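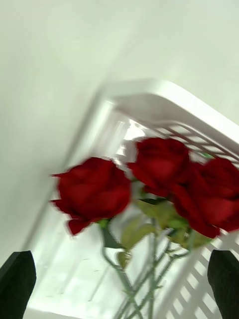
Im April war ich beim Tag der offenen Tür von Nulteck, und ich bin immer noch ganz begeistert! Eigentlich wollte ich nur kurz reinschauen (Parkplatz bis 161 belegt, na super), aber dann bin ich bei der Blumenstation hängen geblieben. Uliana Kravets hat uns durchs Labor geführt und erzählt, dass Kunstblumen für den Greifer ziemlich fies sind: dünne Stiele, dicke Köpfe, alles wackelt.
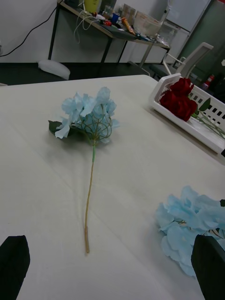 Rosen rein, Hortensien hinterher

Rote Rosen, hellblaue Hortensien, ein weißer Korb mit Schlitzen, mehr braucht so eine Vorführung gar nicht. Gegriffen wird unten am Stiel, bei den Hortensien gern da, wo das grüne Band sitzt.
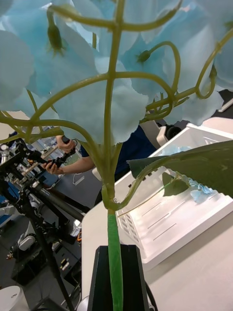 Karlijn Brouwer, mit der ich da war, wollte natürlich sofort wissen, ob das auch mit echten Tulpen geht. Antwort: kommt noch, erst mal 500 Durchgänge mit Kunstblumen. Ich hätte ja stundenlang zuschauen können!
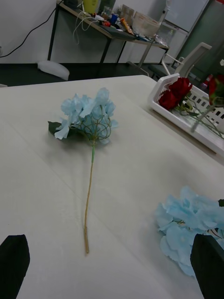

TIPPS FÜR DEN BESUCH

Am besten gleich um 10 Uhr kommen, da hat man noch Platz am Tisch. Der Kaffee kostet 2 Euro, der Kuchen war schon mittags weg.

Kontakt | © Karlijn & ich unterwegs | Nach oben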